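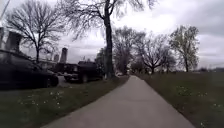
List: sidewalk-and-grounds
Subject: Re: What the path robots did to your crew hours
Sent: 6:46 am

I said in March I would write up how this went at Bendstead once we had a full season of it, and then I didn't. The message below is a fair prompt.

> We are a parks crew for Grernuvham and we have been told that the
> sidewalk inspection will go to a Trultent unit next year. Right now
> two of our people walk it. I would like to hear from anyone whose
> crew has already been through this. I don't need the sales numbers.
> What happened to the walkers, who looks at what the machine brings
> back, and does anybody still go out on foot? Also, do the drivers
> get a say in where it runs?

Taking your questions in order, more or less.

The walkers. We had 2 people on inspection and we still have both. One moved to the repair truck full time, which she had asked for before any of this came up. The other now sits with the review queue in the mornings and goes out after lunch to check what he flagged. His job title changed and his pay grade did not, and that took a grievance to sort out. Get the grade in writing before the unit arrives. Ours was settled afterward and it made for a bad couple of months.

The queue. The unit goes up the path and files anything it thinks is a crack, a lip, a root lift or standing water. In the first full season it filed 396 items. Our man threw out 319 of them on the screen. Most were joints, stains and shadows. The 77 left over went to a person on foot, and 46 of those became work orders. The rest were real but too small to bother with. Those are our numbers for our paths, so I wouldn't use them to plan yours.

The stretch by the field is typical of what he looks at:

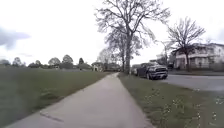

Field side path, looking toward the big tree. Note the dark line in the concrete, lower left.

That line could be a crack or an expansion joint, and I can't tell you which from the picture. A walker would settle it with the toe of a boot. On the screen it gets marked "check" and somebody drives over. If you get a lot of old concrete with patches and discoloring, allow time for this. The first schedule we were handed had no time in it for review at all, on the idea that the software would do it.

Going out on foot. Yes, and more than was planned. The unit doesn't look up, so dead limbs over the path are still found by people. When we had walkers they called in limbs, dumped trash and broken curb without being asked, and none of that was on the inspection form. We lost almost all of it the first spring. Now there is a monthly foot round with its own line in the budget, and the tree crew has taken over the rows along the parking side.

What the crew misses is harder to put on a form. Residents along the road used to stop the walkers and tell them things. They don't stop the machine. Calls to the office went up, and the office staff took that on with no change to their hours. I'd raise that early with whoever runs your front desk.

Where it runs. The drivers did not get a say at first. The routes came already drawn, and one of them put the unit on the path at the same time our mowers were crossing it. We asked for mowing days to be blocked out and got that after the second complaint. Now the mowing lead sends the list over before the routes are set.

On the good side, the walking was hard on knees in winter and neither of our two wants it back as a full-time job. The records are better too. When somebody claims a trip on the path we can pull the same spot from several dates, where before we had a clipboard and initials.

The contract is up for renewal and we have been asked to look at the Tsikata system as well. I haven't seen their review screen. If anyone on the list is using it, I'd like to know whether a reviewer can send an item back for a second pass without a person going out, and how long you keep the pictures.

I can send our review checklist and the wording on the pay grade to anyone who wants them. Write to me off list.

Grounds supervisor, Bendstead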